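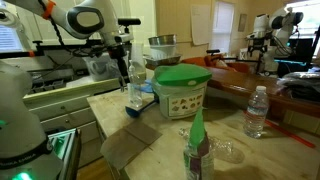 Fig. 2. The table before sorting.

Section 2: Clearing and sorting the table

Okay, so by now you've got your bins lined up and you've picked a table. I like a light wooden one for this because I can spot little scraps on it, but use whatever you have. This is my favorite part of the whole guide (I know, I know) and it goes faster than you'd think. Set a timer for 15 minutes and don't answer your phone!

1. Start with the plastic bottles. There's one standing up with a white cap and one lying crushed behind the glass jar in Fig. 2. Check that each is empty, squash the upright one too if it's a throwaway, and put the cap back on. My recycling pickup takes caps, yours may want them in a separate bag.

2. Pull out anything with a pump top. Pump bottles go in the Keep bin if there's anything left in them. If not, unscrew the pump and put it in the trash, then rinse the bottle.

Caution: Don't sniff a bottle to find out what's in it. If there's no label and you can't remember, put it aside and deal with it at the end.

3. Take paper and packets out of jars. I'm forever sticking things in jars, like that green and purple packet, and then the jar is out of action for a month. Packet goes in one pile, jar goes to the sink.

4. Flatten the cardboard and stand it against the wall. Even a small flat piece is worth saving, I slide mine under drippy jars.

5. Open every food container. Yes, every one, even the ones with the nice tight green lids. Toss what's old, wash the box and the lid, and store them together as a pair.

Note: If the label on the front is a pain to peel, soak the box in warm water first. I used to scrape with a butter knife and scratched up a whole set from Wumar that way.

6. Tools next. Anything with a handle goes in the tool drawer, handle toward you. Pick up the skinny stuff at the same time (sticks, skewers, pencils), it loves to roll off the edge.

7. Now turn to the counter behind you. Stack bowls by size and leave them on their tray so you can carry the lot in one trip. Clothes and other fabric leave the kitchen completely. I use an old Sulholm basket for those and drop it by the stairs.

8. Wipe the table from the back edge to the front and let it dry before you put anything down again.

If you run out of time, stop after step 5 and do the rest tomorrow. Section 3 covers labeling the bins.

Ifigeneia Panagiotou, last updated December 9, 2020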